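FOR IMMEDIATE RELEASE

Flavstead Water District to Begin Softened Supply in October

Treatment plant at Roy well field will lower hardness for all customers on the lower zone; detergent and appliance settings should be reviewed after changeover

FLAVSTEAD, Aug 27, 2021 – The Flavstead Water District will begin delivering partly softened water to customers on its lower pressure zone in October, following completion of the new treatment building at the Roy well field. The change affects roughly 2000 service connections. Customers on the upper zone, which is fed from the reservoir, will see no change in their supply.

Raw water from the Roy wells currently carries a total hardness of 396 milligrams per liter, measured as calcium carbonate. It is drawn from limestone and has been delivered without softening for as long as the district has kept records. The water meets all health limits that apply to it. Hardness is not a health limit, and the project was not ordered by any regulator. It was approved by the district board after repeated failures of pressure valves and customer meters on the lower zone were traced to scale.

"We were pulling meters that had seized long before the end of their rated life," said Kamil Doležal, operations manager for the district. "When we opened them up, the measuring chambers had a hard white lining. We found the same lining in the valves at the foot of the hill. Cleaning them bought us a season at most."

How the plant works

The new building houses pellet reactors supplied by Ikov. Each reactor is a tall steel vessel partly filled with fine sand. Well water enters at the base and lifts the sand so that the bed stays in motion. A measured dose of caustic soda raises the pH, and calcium carbonate forms on the grains of sand instead of staying in the water. The grains grow into small round pellets and sink. The heaviest are drawn off at the bottom and fresh sand is added at the top.

Treated water leaves the top of the vessel and passes through filters to catch any fine solids. It is then blended with a portion of untreated well water, dosed with carbon dioxide to bring the pH back down, and disinfected as before. The blend can be adjusted by the operator on duty.

The district has four wells in service at Roy. All will be piped through the new building, including the north well, which until now has pumped straight into the transmission main. The connecting pipe for the north well was the last major item of construction and passed its pressure test this month.

Ataberk Kozan, the project engineer, said the choice of pellet reactors over ion exchange came down to salt. "An ion exchange plant of this size would send brine to the sewer every day, and the wastewater plant downstream is already close to its chloride limit. The reactors make a solid that drains well and can be hauled on an ordinary truck."

Pellets will be stored in a covered bay beside the building. The district has signed an agreement with Nollden, a supplier of farm lime, to collect them. Under the agreement the district receives no payment for the material and pays no disposal fee. Either party may end the arrangement with written notice.

What customers may notice

The change will be made in steps. For the first stage only one reactor will be in service, and hardness will fall by a modest amount. Further reactors will be added as water quality readings in the mains are reviewed. The district chose a slow start to avoid loosening old scale in the pipes.

Some customers may still see cloudy or slightly gritty water for short periods. Running the cold tap nearest the meter for several minutes will normally clear it. Screens on faucets and shower heads should be unscrewed and rinsed if the flow drops. Cloudy water that does not clear should be reported to the district office.

Existing scale in kettles, water heaters and pipes will not dissolve. The treated water is balanced to be slightly scale-forming so that it does not attack metal pipes or the cement lining of the mains. New scale will build up more slowly than before.

Home softeners should be reset once the change is complete. A unit programmed for the present hardness will regenerate more often than it needs to and will waste salt and water. Most units have a hardness setting on the control head; the owner's manual will show how to change it. Customers who rent a softener should contact the rental firm. The district does not service home units and cannot advise on particular models.

Laundry and dishwashing

Detergent packages usually list doses by water hardness. Households on the lower zone have been using the hard water dose, and many add a separate softening powder. After the changeover the medium dose will be enough for ordinary loads. Too much detergent in softer water leaves suds that are difficult to rinse out, particularly in front-loading washers, which use a small volume of water per cycle. 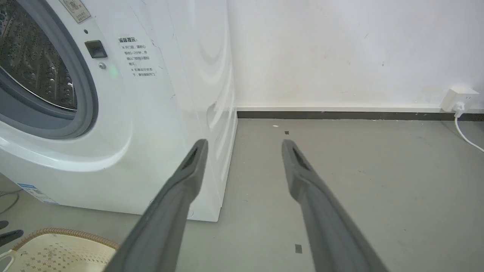
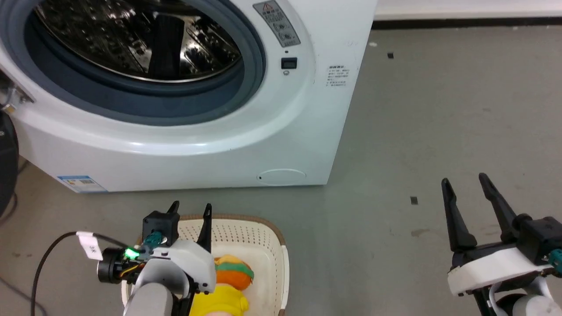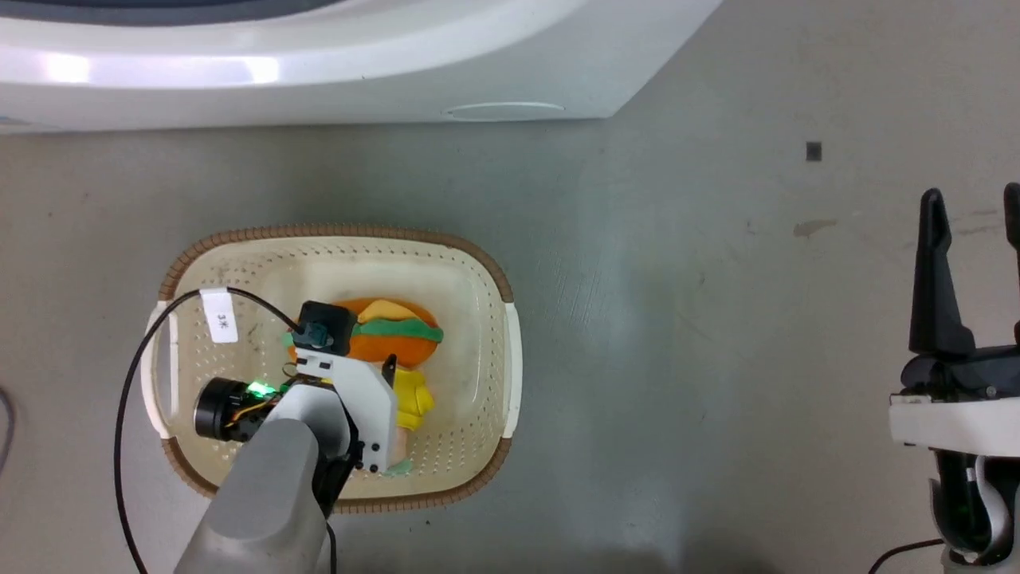 Customers with dishwashers that have a built-in softener should lower that setting as well and check the rinse aid level. A white film on glasses that wipes off with vinegar is scale. A film that does not wipe off may be etching, which can occur when the water is too soft or the detergent dose too high – in either case, the first step is to use less detergent.

The district will mail a card to each address on the lower zone when the final stage is reached. The card will state the new hardness in milligrams per liter and in grains per gallon. Settings should be left as they are until the card arrives, as hardness will vary from street to street during the earlier stages.

Sodium, taste and special uses

The caustic soda used in treatment adds a small amount of sodium to the water. Customers on a strict low-sodium diet may request the current figure from the district laboratory and discuss it with their doctor. The laboratory will publish sodium readings alongside its other monthly results.

Taste may change slightly. Panels held during pilot testing gave mixed results, with several tasters preferring the untreated water and others unable to tell the samples apart.

Janaka Matubbar, who heads the laboratory, asked keepers of aquariums and ponds to take particular care. "Test before each water change while the stages are being brought in," Matubbar said. "Fish that are used to very hard water can be harmed by a quick drop. Call us and we will tell you what left the plant that morning."

Brewers, bakers, laundries, dialysis providers and operators of steam boilers have been sent a separate notice with a fuller water analysis. Any business that relies on a fixed hardness and has not received the notice should contact the laboratory. Samples of treated water from the pilot unit are still available on request, in limited quantities, to customers who need to run their own trials.

Cost and rates

The treatment building, reactors and connecting pipe were paid for from the district's capital reserve and a long-term loan. The board has approved a 14 percent increase in the fixed monthly charge for lower zone customers, starting with the first bill issued after the final stage is in service. The charge per unit of water will stay the same. Upper zone customers will not contribute to the loan.

Relu Chiriac, the district's finance director, said the two-zone charge was reviewed at length. "The zones have always been metered separately at the booster station, so the costs can be kept apart. We will report on them apart in the annual accounts."

The board considered a larger plant that would have treated the reservoir supply too. Reservoir water is moderately soft already, and the option was dropped at the feasibility stage.

Work still under way

Paving and fencing at the Roy site are not yet complete. Trucks will continue to use the gravel entrance on the east side until the main gate is hung. The footpath along the northern boundary remains closed between the stile and the pump house and will reopen when the contractor's storage yard is cleared. Walkers should follow the marked detour.

Night work has ended. Standby generator tests will take place during daylight hours and may be heard at the nearest homes. Each test lasts less than an hour.

A tour of the treatment building will be offered to customers once all reactors are running. Places will be limited by the width of the upper walkway, and closed-toe shoes will be required. The walkway is reached by an open stair; a ground-floor viewing area is available to visitors who cannot use it. Requests may be left with the front desk at the district office in person or by telephone.

About the Flavstead Water District

The Flavstead Water District supplies drinking water to homes, farms and businesses in Flavstead and the surrounding valley. It operates the Roy well field, the upper reservoir and the mains, pump stations and tanks that connect them. The district is governed by an elected board, and its meetings are open to the public.

Media contact: Kasun Biswas, Communications Office, Flavstead Water District. Site photographs, a flow diagram of the treatment process and a map of the pressure zones are available from the Communications Office on request.

###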